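Two Arms, One Shirt, Full House

Lodar showed its laundry robot to the public for the first time on Saturday, December 13, 2025, and the public came, which surprised Lodar. The open day in Pastulstead had been announced with a single notice in the library window and a second one at the bakery, and by the middle of the morning there were 60 names on the sign-in sheet and a line for the coffee.

The company put its robot to work in a living room, on the theory that most people's laundry dries in one. The job was black clothes and plastic hangers.
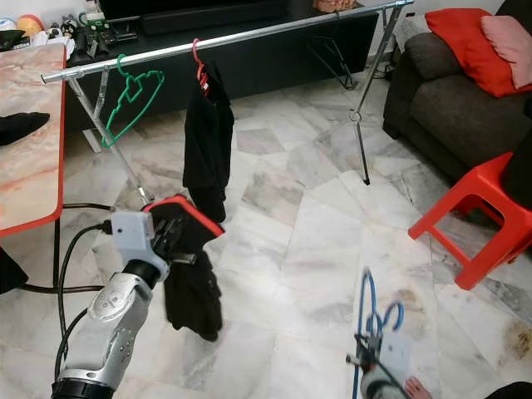
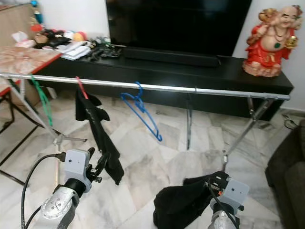
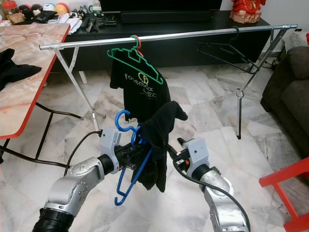 Visitors went in by small groups and were asked to keep their voices down. The robot does not mind noise, but the engineers do. Most groups watched in the kind of silence usually kept for golf on television.

"My husband takes longer, and he complains," said Jadwiga Zawadzka, who had driven over from Farndale with her sister and stayed for three turns. She wanted to know whether it did fitted sheets. Orhun Yazıcı, who runs the project for Lodar, told her that it did not, and that he didn't either.

Yazıcı gave a short talk in the hallway between groups. Clothes, he said, are a miserable thing to hand a machine. A box keeps its shape when you pick it up. A T-shirt has a new shape every time, and a black one hides its own folds, so that the collar and the hem can look much the same to a camera. Someone asked why they hadn't picked white shirts, then. Yazıcı said that was a fair question and that people had raised it at the office, too.

Lodar has set itself a target of 2000 practice runs before it changes anything about the grippers. Shinji Kawaguchi, who keeps the log, said the team had passed 500 in the first week of December and that he had begun to dream about hangers - mostly the blue one. Asked how many of the runs had gone well, he said the log was very detailed.

The questions from the floor were practical. Would it iron? (No.) Could it tell whose socks were whose? (No, and Kawaguchi doubted that anything could.) What would it cost? Yazıcı said there was no price because there was no product, and a man near the door said that had never stopped anybody before.

The toughest audience of the day was a party of nine children from the Taşdemir after-school club, brought along by their teacher, Kevser Gündoğdu. They had been promised a robot and had pictured one with a face. They were polite about it. One girl asked if it got bored, and Yazıcı took the question seriously enough that the next group had to wait.

Güven Duman, who lives two doors down and came mainly for the pastries, was not won over. He has a dryer, he said, and it has one button. He did go back in for a second look before lunch, though, and was heard telling the people behind him to watch the left arm.

Lodar plans another open day in the spring, with towels. Anyone who would like to come can leave a name at the Pastulstead library desk. Groups from schools and clubs are asked to call first.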